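A Monday at Kullmont Mill

The 202 bus from Dundbridge station drops you at the bottom of the lane, and you smell the mill before you see it. It's a warm, slightly nutty smell, a bit like the inside of a cereal box, and by the time I reached the gate I was already hungry. I've been buying Kullmont flour for years and had never once managed to get to the July open day, so I was grinning like a child when they handed me my paper hat.

We started in the yard, where the grain comes in. Kanyarat Duangkaew runs the intake and took our group round for the whole morning. She got us all to plunge an arm into a sack of wheat up to the elbow, which is one of the nicest feelings going – cool and heavy and silky all at once. Then she handed out grains to chew. If you keep at it and don't swallow, the starch goes and you're left with a little lump of gluten like chewing gum. She uses it as a rough guide to strength when a farmer turns up with a trailer and wants an opinion on the spot. Mine fell to bits, but I think I gave up too early.

From there it's up a very steep stair to the stone floor. There are 3 pairs of stones and two were running, and the noise comes up through your shoes. Kanyarat lifted the lid on the one that was stopped so we could see the furrows cut into the face. They have to be re-dressed by hand, and she let us try the mill bill (a sort of double-ended chisel on a handle) on a scrap piece of stone. I made a mark you could just about find with a fingernail.

The flour comes down a wooden chute to the bagging floor, and you can put your hand under and feel that it's warm, but only just. Too warm and it means the stones are set too close or being fed too slowly, and the flavour suffers. The miller goes by touch, rubbing a pinch between thumb and finger every few minutes without seeming to notice he's doing it.

After tea we crossed to the Varela building, the newer block on the far side of the yard, for the talk on testing. It was the part I'd expected to drift through and I ended up filling two pages of my notebook.

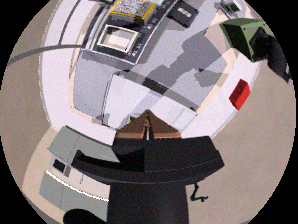 Looking down on the work surface, Varela building.

Daranee Jaidee gave the talk and she was brilliant. She began with the Hagberg falling number, which I'd seen on trade sacks and never understood. You mix flour and water, heat it into a paste and time how long a plunger takes to sink through it. A low number means the grain had begun to sprout before harvest, so the enzymes have been busy on the starch and your loaf will come out gummy in the middle. Suddenly I understood a whole winter of sad rye bread!

She moved on to moisture, then protein, then to a germination test so simple you could do it at home: 100 grains on damp paper, somewhere mild, and count the shoots at the end of the week. Kullmont runs it on anything a grower hopes to save for seed. There were questions from every side of the room, mostly about storing flour. Wholemeal should be kept cool and used fairly quickly, she told us, and the freezer is fine provided you bring it back to room temperature before you bake.
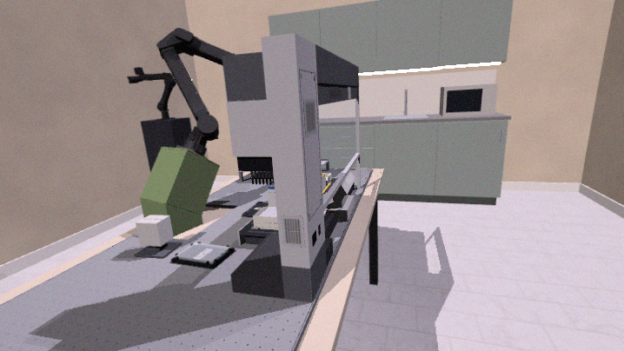
The liquid-handling machine on the long worktable, with the grey-green cupboards behind.

Lunch was in the yard on trestles. The bakers had made the same plain loaf from two flours, one the ordinary bread blend and the other Surkeo, a tall old-fashioned wheat that a few farms nearby have started growing again. It doesn't yield much and it falls over in a wet summer, but the taste! Sweet, almost like malt, with a crumb the colour of weak tea. It doesn't like being kneaded hard. The advice was to use less water than you think, fold it a few times and get it into the oven a bit early, before it spreads.

I came home with a bag of the Surkeo and a bag of coarse bran for the hens, and missed the early bus because I'd gone back up to the stone floor for one more look.

If you're going, wear dark clothes only if you don't mind them turning white, and leave large bags at the gate as the stairs are narrow. The yard and café are on the level, but the stone floor can only be reached by the steep stair. Loaves go on sale at noon and the Surkeo ones had sold out by one o'clock.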